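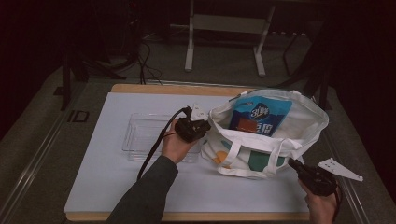
最后修改：2022年6月4日，星期六　发布：Andrade 现场支持组

搜索工单 关键词 全部状态 搜索

本站使用 Cookie 记录登录状态和列表排序。继续浏览即视为同意。知道了

工单 1028：Osumby 手持夹爪，左指夹持打滑，开合宽度读数偏小

站点：Rurkthorpe 装袋工位
设备：Osumby 手持夹爪，左右手各一把
软件：Cusum 录制端，现场当前版本
优先级：中
状态：处理中，等待备件

现场报告

操作员双手各持一把夹爪，做袋装和盒装零食的抓取与装袋。报修内容为其中一把夹持光面包装时打滑，物品从指间向下转动，需要二次夹紧。Cusum 回放里同一时段的开合宽度比实物宽度小，曲线在夹紧后还有一段缓慢下降。另一把夹爪无异常。

报修时附了日志和回放，没有附指面照片。支持组要求补充。

初步判断

列出以下可能，按检查成本从低到高处理：
宽度零点漂移；
线缆接触不良，读数跳变；
连杆铆接处松动；
指面衬垫损坏或脱胶。

记录一：零点

在 Cusum 里执行全闭、全开标定，重复七次。全开位置的读数一致，全闭位置的读数离散，且没有固定方向。零点漂移应当让两端一起偏移，与此不符。重新标定后现象仍在，标定值未保存，恢复原值。

记录二：线缆

夹爪静止，手动晃动线缆根部和中段，读数无跳变。与另一把夹爪对调线缆，打滑现象留在原夹爪上。线缆排除。对调后两根线已换回，避免设备编号和历史数据对不上。

顺带说明：现场线缆从桌面走，操作时会被手臂带动。检查期间没有因此断线，不作为本单原因，布线调整另行提单。

记录三：连杆

断电后手推左右指，两侧间隙手感相近。连杆孔位未见明显磨损，固定件无脱出。空载开合无卡滞。至此可以认为机构本身正常，全闭读数离散来自指面接触状态，每次合上时接触的位置不同。

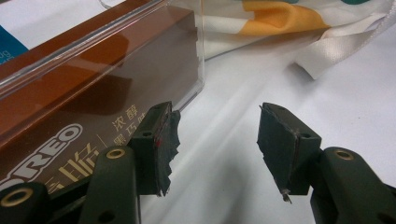 记录四：衬垫

左指内侧的泡棉衬垫已撕裂，边缘呈条状散开，有几处垂到指面以外。合指时散条有时夹在中间，有时被挤到一侧，全闭读数随之变化，与记录一吻合。抓取时有效接触面变小，剩下的泡棉受力后继续压缩，宽度曲线缓慢下降也能对上。

右指衬垫仍贴在指面上，表面有磨损，边缘轻微起翘，中间有一道浅的竖向折痕。仍可夹持，但不建议只换左侧。两侧厚度和摩擦不一致时，物品会偏向一边，换完一侧还会再次报修。

右指衬垫底部下方露出一个小的金属尖头。来源未确认，可能是紧固件端部，也可能是嵌入的异物，拆衬垫后再定。该处在操作者手指可触及范围内，并可能划破薄膜包装，按安全项处理。

安全处理

该夹爪即刻停用，挂牌，从工位取下单独存放。
拆衬垫之前不要用手指摸金属尖头，也不要用钳子往回推。
近期经这把夹爪处理的包装做一次外观检查，发现穿孔的单独放置并在本单回复。
另一把夹爪照同样方法检查指面，结果附照片。

对已录数据的影响

该夹爪自上次换垫后共录制 494 条。换垫时间是一月，更换记录里只写了“左右均换”，没有写衬垫批次。在 Cusum 中按全闭读数的离散程度筛选，首批可疑记录集中在最近的部分，约 11 条有明显的夹紧后宽度下降。筛选阈值是人工定的，这个数量只供参考。

处理意见：可疑记录先加“指面异常”标签，不删除。图像和位姿不受衬垫影响，仍可使用；宽度通道和夹持成功标记不用于训练，待复核。复核时看指端视角的回放，重点看左侧衬垫有没有散条进入指间。早于可疑段的记录暂不改动。

现场追问：能否用胶把散开的泡棉粘回去，先录完当天的任务。

支持组答复：不能。胶层固化后局部变硬，厚度也不可控，宽度会多出一个无法标定的偏差。剪掉散条同样不作为临时措施，会使接触面进一步缩小。右侧金属尖头未处理之前，该夹爪也不具备继续使用的条件。

现场追问：能否只用另一把夹爪继续。

支持组答复：单手任务可以，前提是指面检查已完成并附照片。双手任务暂停，不要用单手录制后归入双手项目。

更换步骤

一、断开夹爪线缆，戴防割手套。
二、从上缘揭下旧衬垫，左右分别装袋，写明左右，寄回 Andrade。
三、拍摄右指裸露指面，确认金属尖头来源。若为紧固件过长，不要自行更换，等待支持组答复。
四、清除残胶，用无纺布蘸异丙醇擦净，待完全挥发。
五、左右贴同一批次的新衬垫，下缘与指面对齐，不得超出边缘。
六、合指静置后再接线，在 Cusum 中重新标定全闭和全开，保存。
七、用光面包装试夹，回放宽度曲线，夹紧后应保持平直。

更换记录请写明批次和日期。一月那次没有批次号，目前无法判断是单件损坏还是整批胶层偏弱。

未决事项

备件已申请，未到。
金属尖头来源待拆检。
Rurkthorpe 尚未回传另一把夹爪的指面照片。
班前检查表拟增加“指面衬垫”一项，Cusum 侧是否增加全闭读数离散报警，由软件组评估后另开工单，编号确定后补到本单关联栏。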